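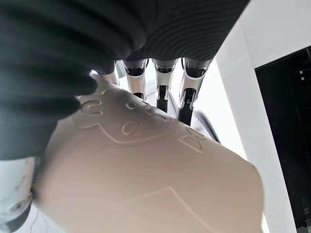 米色表面上的凸起轮廓线。

低角度侧光笔记:怎样看清与底色相同的浮凸

2023年12月

同色浮凸是一类很麻烦的观察对象。线条和底面用同一种颜色,没有油墨,没有镀层,可读性全部来自明暗。压花纸、盲文标签、铸件上的编号、墙纸接缝、皮面上的压痕,都属于这一类。我整理旧货的时候经常要读这种东西,所以把书桌上的灯重新布置了一遍,顺便把计算过程写下来,免得下次再算。

先说结论部分会用到的两个量。一个是光线与底面的夹角,下文叫仰角,灯在正上方时为90度,灯与桌面齐平时为0度。另一个是浮凸侧面的坡度,也就是凸起边缘相对底面的倾角。很多资料把仰角和入射角混着写,入射角是从法线量起的,两者互余。抄别人的参数之前要先确认他用的是哪一个。

一、影长

最直观的是投影长度。凸起高度为h,仰角为θ,影长等于h除以tanθ。取h为0.5毫米:

θ=35度,影长0.71毫米
θ=9度,影长3.2毫米

这个公式有前提:背光一侧的坡度要大于仰角,否则没有真正的投影,只有变暗的斜面。边缘很圆缓的浮凸在35度下往往完全没有影子,降到9度才出现。压花纸的情况大多如此,纸纤维压不出陡边。铸件编号反而容易,边缘陡,灯随便放都能读。

影子也不是越长越好。两条平行线间距只有2毫米时,3.2毫米的影子会把第二条线的根部盖住,读出来是一团。密集图案应当把灯抬高,或者把物件转90度,让光顺着密的方向走,先读另一组线。

二、斜面的明暗

没有投影时,能依靠的是斜面与平面的亮度比。假设表面是理想漫反射,平面的照度正比于sinθ,迎光斜面正比于sin(θ+α),背光斜面正比于sin(θ-α),α是坡度。取α为5度,这是相当平缓的边:

θ=35度时,迎光面是平面的1.12倍,背光面是0.87倍。
θ=9度时,迎光面是平面的1.55倍,背光面是0.45倍。

第一组差别人眼能看出来,但要费力,周围稍有反光就没了。第二组一眼可辨。代价是平面本身变暗:sin9度是0.156,sin35度是0.574,同样的灯,同样的距离,底面照度降到原来的四分之一多一点。因此低角度侧光需要比平时更强的灯,或者更暗的房间。我一般两样都做。

斜面走向与光的方向平行时,上面的比值不成立,那一段线会消失。闭合的圆圈在单侧光下总有两处断开,断开的位置就在光线方向与圆相切的两个点附近。初次做记录的人容易把断口画进图里。处理方法是至少换两个方位,相差90度,各记一次,再合并。

三、照度不均

这是我改布置的真正原因。原来那盏灯夹在桌边,离纸的近端40厘米,要做到9度仰角,灯头高度只有6.3厘米。光源近似为点,水平面照度与灯高成正比,与直线距离的三次方成反比。一张30厘米长的纸,远端水平距离70厘米,算下来远端照度只有近端的19%。近端过亮,远端看不见,而且远端的仰角已经降到5度出头,影长与近端不能比较。

把灯退到水平距离152厘米,灯高24厘米,近端仍是9度。远端水平距离182厘米,仰角7.5度,照度为近端的59%。仍然不均匀,但已在眼睛可以适应的范围内,影长的差别也可以接受。

152厘米这个数没有理论依据,是书桌左端到书架侧板的净距,再远就要拆书架。

退远之后绝对照度掉得很厉害。原来的灯泡不够用,换成2,000流明的。裸灯泡向四面发光,大部分浪费在墙上,墙又把光反射回来冲淡影子,所以必须加遮光筒。我用的是Hava的旧灯头,加一段涂成哑光黑的硬纸筒,筒内壁最好贴绒面。哑光漆在掠射角下会发亮,这一点和被观察的表面是一样的道理。

四、光源尺寸

影子边缘的清晰程度取决于光源的角直径。光源直径D,距离L,半影宽度在高仰角下大约等于h乘以D/L,低仰角时还要再除以sinθ的平方。D为6厘米,L为154厘米,h为0.5毫米,θ为9度:

0.5 × 6/154 ÷ 0.0245 = 0.80毫米

影长3.2毫米,半影0.8毫米,可以用。如果灯在40厘米处,D不变,半影是3毫米左右,影子基本全部是半影,没有明确的终点。这也解释了一件我以前没想通的事:近处的灯明明更亮,图案反而发糊。我曾经以为是眼镜的问题,还去重新配过一副。

线状灯管要特别注意方向。灯管应当立着放或者对着物件的端头放,不要横着。横放时灯管在方位角上张得很开,走向接近光线方向的线条会被两边的光同时照到,明暗互相抵消。立着放也有问题,仰角被拉开了,影长模糊。总之灯管不适合这个用途,只是家里正好有的话可以凑合。

五、表面性质

以上都按理想漫反射算。实际表面分三种情况。

第一种是接近漫反射的,比如未上光的纸、石膏、细砂面。公式基本可用。

第二种带弱光泽。低仰角下镜面分量上升得很快,从灯的对面看过去会有一片白雾,浮凸全没了。观察者应当站在灯的同侧或者正上方。站在正上方时,镜面反射的光朝对面走,不进眼睛。加偏振片有帮助,但在9度仰角附近,远离布儒斯特角(折射率1.5时入射角56度,换成仰角是34度),效果有限。我试过旋转偏振片,能去掉一部分白雾,去不干净。

第三种是半透明的,蜡、浅色橡胶、某些旧象牙色的塑料。光进入表层之后散开,从旁边出来,影子的底部被填亮。算出来的对比度在这种材料上要打很大的折扣。浅色比深色严重,厚的比薄的严重。可行的办法是改变光的波长,用蓝光会好一些,多数这类材料对短波的吸收更强,散射路径更短。Pettigrew出过一种可以夹在灯罩上的蓝色滤片,我手头这片是从旧灯上拆的,型号已经磨掉,不能提供。

颜色深浅还有一层影响。深色底面的漫反射低,镜面分量相对占优,所以深色浮凸要靠高光读,灯摆在对面反而合适。浅色底面则靠暗影读。两套摆法相反,同一批物件里深浅混放时,先按颜色分堆,免得来回搬灯。

六、环境光

环境光是均匀加上去的一个常数,对平面、迎光面、背光面一视同仁,比值因此被压缩。设环境光照度是侧光在平面上照度的一半,前面9度那组比值变成:

迎光面 (1.55+0.5)/(1+0.5) = 1.37
背光面 (0.45+0.5)/(1+0.5) = 0.63

环境光与侧光相等时:

迎光面 1.27
背光面 0.72

两组都还可读。这说明不必追求全黑的房间,拉上窗帘就够。对35度那组做同样的计算,环境光与侧光相等时是1.06和0.94,这就很勉强了。也就是说,灯角放低之后,对环境光的容忍度也跟着提高。我认为这是低角度最大的好处,比影长重要。

桌面的颜色会参与进来。浅色桌面把光弹到物件侧面,再从旁边的书脊弹回来。铺一块深色毛毡,把物件垫高两三厘米,这一项就可以忽略。毛毡要用刷子刷过再铺,低角度下每一粒灰都有影子,细绒毛落在纸上,读数时很容易误认成短横。

七、一次实际的读数

八月去Cullamden的旧货集市,买回一叠压花纸样,应该是包装厂的废样。纸是乳白的,没有印色,边角有铅笔编号。摊主Damián Orellana只肯整叠卖。回来后按上面的布置逐张看,方位角取两个,每张先看左侧来光,再把纸转90度。

大部分纸样在9度下能直接读出图案轮廓:叶子、缎带、几种边框。有一张例外,中间是一块椭圆,两个方位都只看到外圈,内部像是平的。把灯再压低到5度,内部出现几道极浅的弧线,但不连续。最后用的是拓印:薄纸盖上去,软铅笔放平轻擦,弧线连起来了,是一行字母的下半截,上半截大概没有压到位。字母拼出来像Weltow,后面还有两个字符认不出。

Baltasar Jara看了拓片,认为Weltow是地名,厂子应该在那里。Rasa Rätsep认为是商标,理由是字体有连笔,地名一般不这么排。两个人都没有见过同样的纸样,我暂时按未定处理,编号后面打了问号。

拓印和侧光的误差方向不一样,值得分开记。侧光对坡度敏感,对高度不敏感:一个很高但边缘极缓的鼓包,侧光下几乎看不出边界。拓印对高度敏感,对坡度不敏感,铅笔只碰到最高处。两种结果不一致的地方,通常就是坡缓而高的部位。拓印的缺点是接触表面,软材料会被压低,旧纸会起毛,有粉的表面不能拓。我现在的次序是先侧光,读不出再拓,拓过的在记录里注明。

八、记录格式

每次观察记以下各项,写在一行里,用逗号隔开:

物件编号,仰角,方位角(以物件长边为0度,逆时针),灯到近端的水平距离,有无滤片,观察者位置(同侧/正上方/对侧),读出内容,存疑处。

方位角的零点要固定在物件上,不要固定在桌子上。我早期的记录是以窗户为零点,后来书桌换了朝向,那一批全部作废。Ülle Vanags建议加一栏室温,理由是纸会随湿度变形。我没有加,她说的是湿度,测的是温度,中间差一步,而我没有湿度计。

仰角的测量不用买仪器。在物件近端立一根已知高度的针,量影长,反算即可。针高10毫米,仰角9度时影长63毫米。针要垂直,歪1度就能让读数偏出可观的一截,歪的方向如果正对着灯,误差还好,影子末端的位置主要由针尖高度决定,但针尖水平位移会直接加进影长里。用直角三角板靠一下就行。

九、没有解决的问题

一是弧形物件。表面本身有弯曲时,仰角处处不同,弯到背光一侧直接全黑。目前是把物件分几段看,每段重新调灯,接缝处的线条对不齐。Maximiliano Figueroa的办法是灯不动,物件放在转盘上慢慢转,眼睛只看固定的一条窄带,边看边画。他画得准,我试了两次,画出来的弧线总是偏扁,估计是转动和下笔没有同步。

二是半透明材料的蓝光方案缺少定量数据。我只能说有改善,说不出改善了多少。需要一块已知浮凸高度的标准样,材料还得一致。用蜡自己浇过一块,脱模时边缘掉了,没有再做。

三是遮光筒的长度。现在这一段是凑着硬纸筒的尺寸裁的,光斑比桌面宽出一截,多出来的部分落在椅背上。缩小光斑要么加长筒,要么加光阑,加光阑会改变光源的有效直径,第四节的半影要重算。等换新筒的时候一起处理,数据补在这篇下面。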